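Section 4. First Fill, Rinsing and Daily Use

Read this section before you put anything drinkable into a Jorkadero countertop dispenser. It applies to the Treverell and Plellthorpe models. The steps are the same for both unless a note says otherwise.

4.1 Rinsing before first use

1. Remove the lid and take out the packing ring. Keep the ring if you plan to ship the unit later.
2. Mix a small amount of mild dish soap with warm water and wipe the inside of the tank with a soft cloth.
3. Fill the tank halfway with clean water and run all of it out through the tap.
4. Repeat step 3 until the water has no soap smell.
5. Dry the lid seal by hand and press it back into its groove.

Caution: Do not use water hotter than 70 °C. The lid seal can warp and will not sit flat again.

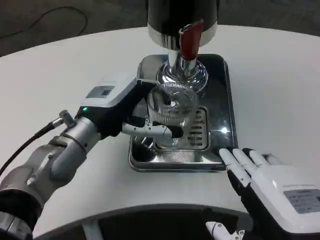

4.2 Filling

1. Place the unit on a level surface, at least 100 mm from the front edge.
2. Check that the tap is closed.
3. Pour slowly. Stop at the fill line inside the tank.
4. Fit the lid and turn it clockwise until it clicks.
5. Draw off one cup and discard it.

Note: Cold drinks keep best if the tank is chilled for 60 minutes before filling. Pulpy juice should be strained first — the tap passage is narrow and seeds will lodge in it.

4.3 Slow flow or dripping

If the flow slows down, loosen the lid a quarter turn. A lid that is too tight stops air from getting in. If the flow does not improve, empty the tank and rinse the tap passage.

If the tap drips when closed, replace the washer. Order part 433, which fits both models. Washers bought before December of last year are a thinner type and should not be used.

Caution: Do not leave milk drinks in the tank overnight, even in a cool room.

Section revised 8 November 2025 by Vy Nghiêm, Quách product support. For descaling, go to Section 5.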